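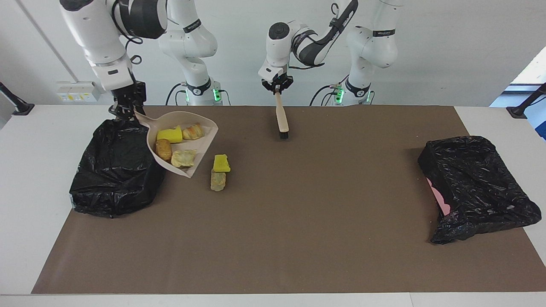
Kesier bench cover paper is a heavy brown kraft sheet sold by the roll for protecting long work tables in packing rooms, repair shops and classrooms. It is laid flat over the table top and replaced when worn. Dry debris such as shavings, crumbs and paper dust can be cleared without lifting the sheet, using a dustpan and a small hand brush of the kind shown. Stiff wire brushes will raise the fibers and should not be used.

Construction
Single ply, unbleached, machine finished on one side. The smooth side goes up. The reverse is slightly rough and holds the sheet in place on painted or laminate tops. On glass or bare steel, use tape at the corners.

Specifications
Roll width: 71 inches
Core: plain cardboard, open both ends
Color: natural brown
Coating: none
Rolls per carton: 2
Item code: Kesier 2000

Cutting and fitting
Cut to length with a straight edge and a utility knife, or on the Pryor wall cutter (sold separately). Allow two inches of overhang at each end if the sheet is to be folded under. New sheets keep some curl from the roll. Lay the sheet curl side down and leave it overnight, or weight the ends. Do not iron.

Limits of use
The paper is uncoated and takes up water and oil. For wet work, order the Zetine coated grade. Not for direct contact with food. Keep away from heat guns and soldering tips. Solvent-based markers will bleed through to the table.

Storage
Store rolls on end in a dry room, in the original wrap. Rolls stored flat under load develop a ridge that does not come out.

Ordering
Stocked at the Fleminside warehouse. Part cartons are not supplied. Orders of more than 9 cartons ship on a pallet and need a dock or lift gate at the receiving address. The narrow roll was dropped from the range in April and remaining stock is sold out. Cut sheets are made to order and cannot be returned.

Page revised Dec 8, 2022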